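Delar's bin-picking kit is out of trial and on general offer

I've been nagging the people at Delar about their bin-picking kit since January, so I was chuffed to get the email saying anyone can now order it. Until this month you had to be on their trial list, and the trial list was full (I know, I asked).

The kit is called Prollix and it's meant for small workshops that already own an arm and want it to pull mixed bits out of a bin without a week of programming first. You get the software, a mounting set and 200 hours of support, which sounds generous until you remember how long cable routing takes!

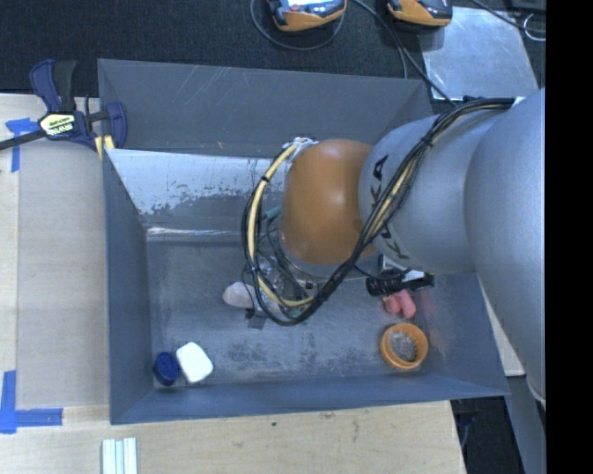
Mixed bins are the bit I care about. Plenty of kits will cope with 37 identical brackets all lying the same way up, but throw in odd shapes and shiny metal walls and things get interesting. Delar says Prollix was put through 1,000 picks on jumbled household and workshop items before sign-off, and they've promised to publish the misses as well as the hits. I'll be reading the misses first.

Two versions are on sale. The basic one, Skenden, handles a single bin, and the bigger one, Triệu, lets you swap between 2 without setting everything up again. I'd go for the basic one myself and spend the difference on decent clamps, but then I've only got the one bench.

Delivery is almost six weeks at the moment, and there's no hire option yet, though I did ask about that too. If you were on the trial list, your old licence carries over and you don't need to do a thing.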